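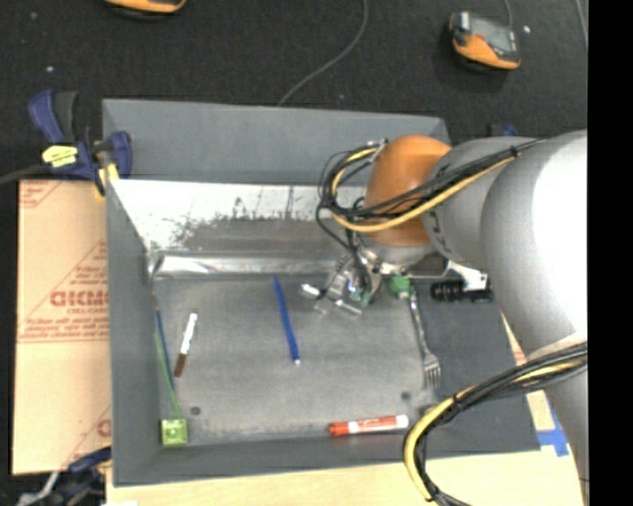
Fig. 1. Large grey bin with a worn floor; metal fork towards the right-hand side.

Week 4: Bins, scuffs and stray cutlery

Welcome back, everyone. We spent last week on trays and racks, so now we come to the plain deep bin, which I must confess is my favourite piece of kit in any canteen wash-up (I know, I know). The Milby kitchen serves 1,000 covers on a busy day in October, and most of its forks pass through a bin at some point.

Have a good look at the surfaces in Fig. 1. The shiny inner panel has black scuffs and scratches on it, and the floor has gone mottled in the middle. Marks like these are worth noting on your Barura sheet before you start, so that you aren't scrubbing away at an old scratch for ten minutes — I have done it myself, more than once!

Then the fork. A single piece lying close to the side of a bin is very easily missed when you are tired and the next load is waiting. Please get into the habit of looking along all four walls, and into the corners, before a bin goes back on the shelf.

For next time: read the Lallari notes on sorting, and bring your own count for a batch of 100 mixed pieces. There are 28 spare sheets in the folder by the door, so do help yourselves.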